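Holturgate Reading Room, progress report, June 2020

Hi Carter,

You asked for a short one this time, so I'll try, though you know me! The big news is that the oral history collection is nearly all typed up. We had 14 interviews on old cassettes from the Brudia mill years, and nine of them now have a full transcript that somebody other than me has read through. The other five are slow going (two speakers at once, and a radio playing through most of one of them).

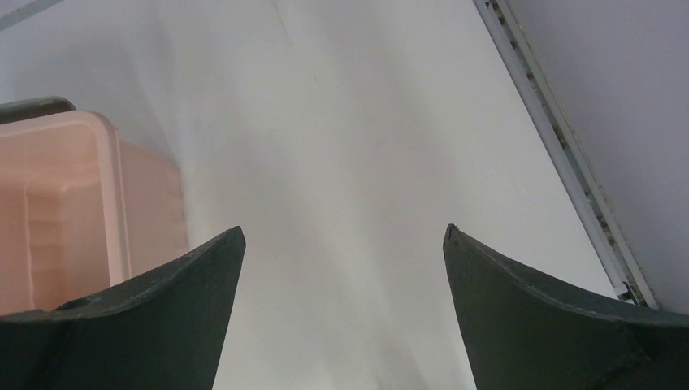 Money first, then. The Shirima grant came to $1079 and we've spent nearly all of it on transcription hours and a secondhand cassette deck that runs at the right speed, bless it. I'd like to put what's left toward the booklet cover. Kipchumba wants a photo of the mill on the front and I want it plain, a pale white background with dark green shapes coming up from the bottom corners, very close to the green in the picture, and the title sitting in the open space between them. We're still arguing, in a friendly way, and I'll send you both versions before anything goes to print.

The booklet itself is going to be longer than we planned. I had pictured a thin little thing with a page per person, but the dye house stories alone fill a chapter, and I can't bring myself to trim the one with the flooded stairwell. Fevavberg Print quoted us for 100 copies and the price holds until the end of the month, so a yes or no from you on the extra pages would be a huge help.
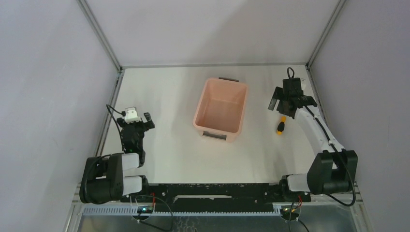
If the extra pages are too much, my second choice is to keep the dye house chapter whole and move the school memories onto the website. Kipchumba has already set up a page for them and it reads nicely.

Still to do: permission letters from three families, the index (ugh), and a proper listen to the last five tapes. One of the families has moved and I'm waiting on a new address. I'd also like to push the launch back until we can have people in a room together, with cake, and I hope you're fine with that.

Call me whenever about the page count.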